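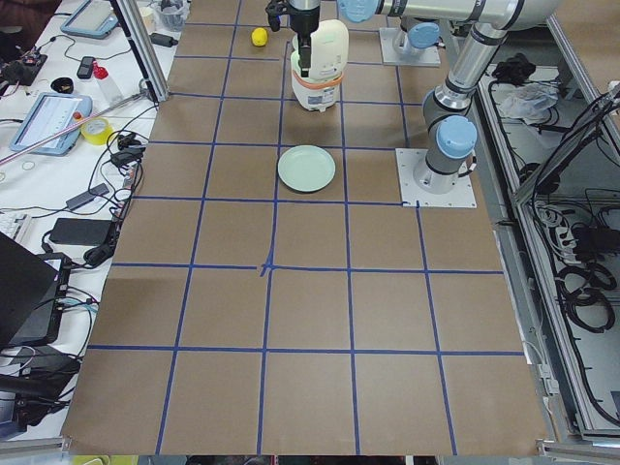
Tamunoemi Garba replied that a grip fault showing up on only one arm points to the controller before the fingers, and asked for both to be run on the same firmware.

**Ticket 121, Medlow gripper, status: open**

- 02/10/2024: Firmware matched on both controllers. Ran 10 picks per arm on the white container with the orange band, same force setting. Arm A held all of them. Arm B dropped 2.
- Swapped the grippers over. Fault stayed with arm B.
- Replaced the wrist cable on B. No change.
- Force readback on B lags the command by more than 2 cycles. Log sent to Su-bin Yeom.

Next: fit the spare Ibarra controller to B and repeat at the same grid cell. Leave finger colour coding as is.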